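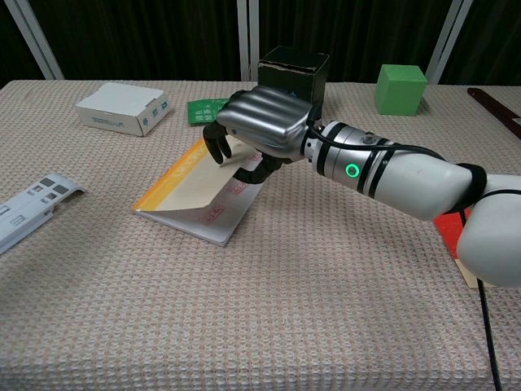

Envelope cell, Blackburn, Nov 19, 2018. Hand on the flap, wrist light green.

People asked how the envelope cell is set up and looked after, so I'll put it in one thread. It's one arm, one five-year-old controller and a table. Most of the work is cable and cloth.

The cable first. It runs along the top of the arm towards the hand, and two black straps wrap round the forearm. Then it loops down past the side of the table. I set the loop with the arm stretched as far as the job needs, then leave a hand's width spare.

In June we had it too short. The arm would reach for the far corner, the cable pulled tight and the hand dropped out partway through a job. We blamed the software for 12 days. Koen De Graaf found it by holding the connector and waggling it.

Since then I check the straps at the start of every shift. You should be able to get one finger under them. If they slide when you push them along, do them up again. Don't use cable ties on this one, they cut into the jacket at the edges.

The ring on the wrist is the first thing I look at. Green on ours means it's ready and talking to the controller. If it's any other colour I don't touch the hand, I go and read the log.

Hand checks. Wipe the fingertips with a damp cloth, let them dry, then open and close the hand 16 times at slow speed. I listen more than I watch. A dry joint ticks.

The black glove fingers wear at the tips, because paper is rougher than it looks. We change them every 200 envelopes, or sooner if the tip goes shiny. A shiny tip slides off the flap and the arm carries on as though it had hold of it.

The silver cover over the back of the hand comes off for cleaning once a month. Paper dust gets in under it. Soft brush, no air line. The air line just pushes the dust further into the knuckles. Ask me how I know.

Tablecloth. We went to a waffle weave after trying a bare top and then a smooth sheet. Envelopes skated about on both. With the waffle they mostly stay put while one finger presses near the edge and another goes under the flap. It does need pulling flat every morning.

Force setting for the press finger is 80 on our scale. That number means nothing on anybody else's kit, so please don't copy it. Start low with an envelope you don't mind losing and go up until it stops slipping.

The other bits on the table stay out for the whole run. Boxes, the green foam cube and so on. Piltiro want the job done with things lying round it, so we don't clear up. I do check that nothing tall has crept under the forearm before I press start.

Dark curtains behind are there for the cameras. Petetura sent us a grey set first and the light came through them every afternoon.

Someone at Unorach asked about spares. We keep one wrist cable, two sets of fingers and a bag of straps. I'd like a second wrist cable – they take weeks to come.

Next job is the cord by the front corner of the table. It wants a clip.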